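Chapter 3
Two Arms on a Bench: Teaching a Home-Built Machine to Handle Cloth

In this chapter you will learn
how to choose a first task for a two-arm build
how to set the height and spacing of the arms
why cloth is harder to handle than a block or a cup

When Pao-chu Tseng and Kam-wah Lau began to build the Drolo in the shared workshop at Maddocks, they made the same choice as many beginners. They gave the arms wooden blocks to stack. After 45 trials the arms stacked very well, and the two builders had learned almost nothing about their grippers. A block has one shape and keeps it. If the fingers close in the right place, the block comes up.

In August they changed to clothes. A shirt does not have one shape. It has a different shape each time it is put down, and when a finger pulls one corner, the other corners also move. The builder must now ask new questions. How far should the fingers open before they come down? Can both arms reach the middle without touching each other? Does a soft surface under the cloth help the fingers to get below the edge, or does it make them sink?

We will answer these questions in the order in which you meet them during a build. Section 3.1 treats the mounting of the arms, Section 3.2 the fingers, and Section 3.3 the cables, which many home builders leave too short. The wiring plan is on page 194, and the list of parts is on page 212.

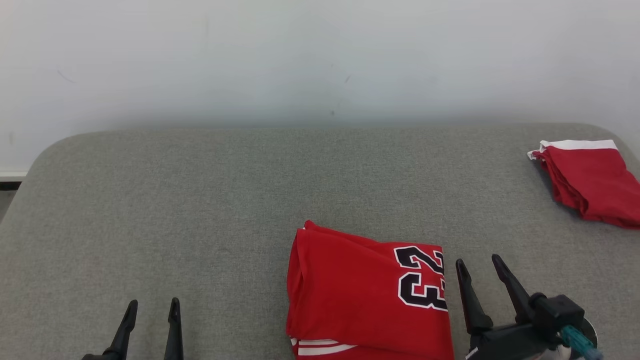 Before you start, choose two or three pieces of clothing and keep the same ones for the whole chapter. Sportswear is a good choice, for it is light and slides easily. Large printed numbers are also useful to you as the builder, because you can see at once which way the piece is turned. Lay one piece folded between the arms and leave another one loose, farther back. Move each arm by hand to the near piece first, with the power off, and write down where the fingers touch the surface. You will need these notes in Section 3.1.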